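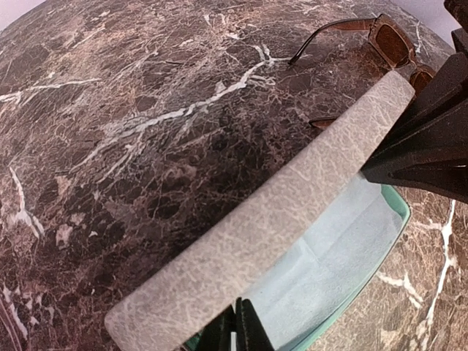
Gripper on the glasses case, brown marble top

tcuesta – 11/4/24
Need a sanity check on budget. Small optical shop bench, want two arms doing case handling. Quote from Drududness is for 2 arms plus wrist cameras, spare fingers are extra at 113 a pair. Boss wants a number for next year. Do I put in spares now or wait

Olga V.
Now. Fingers wear faster than you'd think. We burned thru 4 pairs at the Hollville shop

tcuesta
ok thats more than I had in the sheet

bustamante_t
Disagree. Get one arm, run it a few months, then decide. Second arm doubles your service contract too. Ask Bravo what they charge, ours came to around 1096 a year

Olga V.
One arm can't hold the case and take the glasses out. You'd end up buying a fixture for it

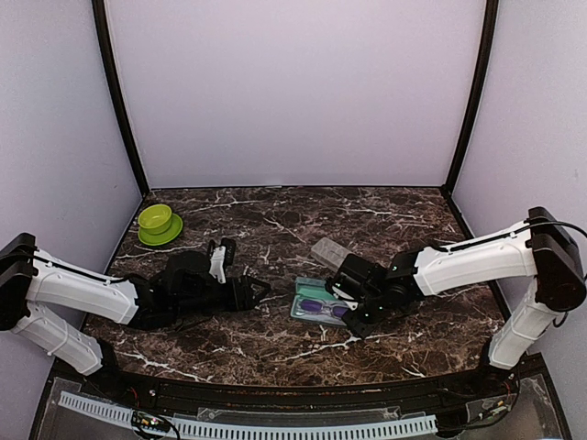 Tsehay says the fixture is still cheaper than an arm, and she did the numbers for Edton in October. Depends how many case sizes you get – with mixed sizes she'd go for two as well.

tcuesta
Mixed, very. Ok two arms, spares on a seperate line. Anyone know the lead time on fingers?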